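The Empty Shelf

Shaohua Jia was paid by the episode, and an episode only counted if the peg came out of the box.

She had taken the job in January, when Otevness was hiring anybody with steady hands and a quiet apartment. They mailed her a controller and a contract. The contract ran longer than the manual. It said she would guide a simulated arm through simple tasks so that a learning system called Lu could study what she did and, in time, do it without her. It said 2,000 good episodes would be enough.

"Enough for what?" she had asked on the first call.

"For Lu to generalize," said the man from Otevness. His name on the screen was Bistau, and she never learned whether that was his first name or his last.

"Generalize to what?"

"To pegs," he said, after a moment. "To begin with."

She had worked 9 years on the packing floor at Drenoria, where things were sold to the management every spring and thrown out every fall. There had been a scale that was going to end mislabeled cartons. There had been a scheduling program that gave two people the same shift and a third person none. Each one came with a man who said "to begin with." She didn't hold it against Bistau. He sounded tired, and he answered his messages.

So she sat at the kitchen table in the evenings and moved the arm. Down, close, lift, clear the rim, stop. If she dropped the peg, the episode was thrown away and she wasn't paid for it. This was the part she couldn't leave alone. At Drenoria you learned the work by dropping things. You learned where a carton was going to slip because one had slipped on you, and your foot remembered. Lu would never see anybody's foot.

She wrote this to Bistau, in fewer words. He wrote back that failures added noise.
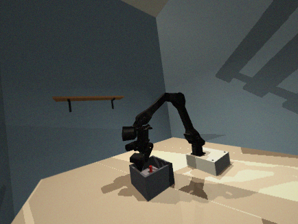
Lu, as far as she could tell, had the cleanest childhood of anything in the world. It had never been in a room where a truck backed up outside or where somebody's lunch was on the table. The walls were blue-gray and stayed that way. There was a shelf behind the arm, a long wooden one on black brackets, with nothing on it, and by the time she had done 600 episodes she had started to mind that shelf. Who puts up a shelf and keeps nothing on it? She wanted a mug there. She wanted a roll of tape. The red peg stood in its dark box waiting for the gripper, the brightest thing for miles, and she thought a pigeon could have been taught to find it.

"Could you put something on the shelf?" she asked on the next call.

"It isn't part of the task," Bistau said.

"Will there be shelves where it's going?"

"Probably."

"With things on them?"

He typed for a while. She could hear the keys. "We change the lighting," he offered. "The shadows move. That's supposed to help."

"Does it?"

"The numbers go up."

"Which numbers?"

"The ones from the test room."

"And what does the test room look like?"

He didn't answer that one, and she was kind enough to let it go. They both knew what was on the shelf in the test room.

That night she went back to work and did something she hadn't done since the first week. She brought the gripper down a little to the left of where it belonged. She let it hang there, then eased it over, slowly, the way she used to move beside a new hire so they could watch her hands. She closed on the peg, lifted it, and set it clear of the box. It was a success by every rule in the contract. It was also a mistake with the fixing left in.

The system took it. It paid her the same as any other.

She did the next one from the other side. Then one where she went too high and had to come back down. They were slower, and she made less by the hour, and she had no great faith that any of it would stick. Lu might take the wandering for part of the job and wander forever – some customer would pay for an arm that dithered over every box like a woman choosing melons.

In July 2026 a message came from Otevness saying that her average episode had grown longer and asking if there was a problem with her equipment.

"No," she wrote. "The controller is fine."

She made tea, put the mug on the windowsill where she could see it, and reset the arm.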